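Subject: Re: [clundstead-sewing] storage for small stuff + swap table
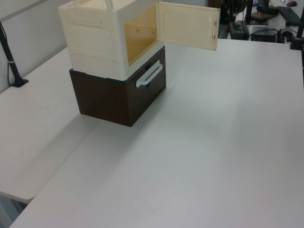 1. Storage

Answering the question from yesterday, quoted here so people don't have to scroll:

> Hi all, moving my sewing things out of the spare bedroom and into
> the hall closet, so I'm losing nearly all my shelf space. What does
> everybody use for bobbins, zippers, elastic, bias tape etc? I have
> it all in cookie tins right now and can never find anything. Don't
> want to spend much. Also is the swap table still happening in
> January and can I bring patterns that are already cut?

Stack things. Works for me anyway. One low drawer at the bottom for flat stuff (patterns, interfacing, the good shears) and something taller on top for the rest. Get the top one with a handle if you can, you'll want to carry it to the table and back. Measure the closet first, and measure the door too – mine opens inward and I lost 3 inches I was counting on.

Zippers: sort by length, not color. I did color for years and always ended up with a perfect match that was too short. Elastic I wind on cardboard and write the width on the end. Bias tape same. Bobbins, keep each one with its spool, a golf tee through both does it. Cheap and they dont roll off.

Keep one cookie tin for buttons. Tins are fine for buttons.

Halvorsen on the square has plastic drawers on the back wall, next to the paint. The Sivelik ones are deeper but the drawers stick if you load them up with fabric. Ok for thread. I wouldn't put anything heavy in them.

2. Swap table

Yes still on, January, back room at the library, doors at 4. Cut patterns are fine if ALL the pieces are in there. Please check. Last time I took home a coat with one sleeve and no facings. Write the size you cut on the envelope, big, in marker.

No fabric under half a yard unless it's bundled. No magazines this time please, we still have two boxes.

3. Ostomero thread order

I have 14 spools down so far and we need a few more to get the free shipping. Navy and the off-white are back, the rust color isn't. If you want in, email me off list with the color number, the number not the name, they have two called Sand. Pay me at the swap, cash or check.

4. Machine cleaning

Someone asked off list about lint under the needle plate. Unplug it, plate off, small brush, don't blow canned air in there, it just packs it in further back. Then look in your manual for where the oil goes, if it takes oil at all. Mine doesn't and I found that out after oiling it. Took ages and a lot of scrap muslin to get it to stop leaving spots on everyting.

Gotta run, will send the table sign-up sheet tonight or tomorrow. If you want a whole table and not a half, say so when you reply.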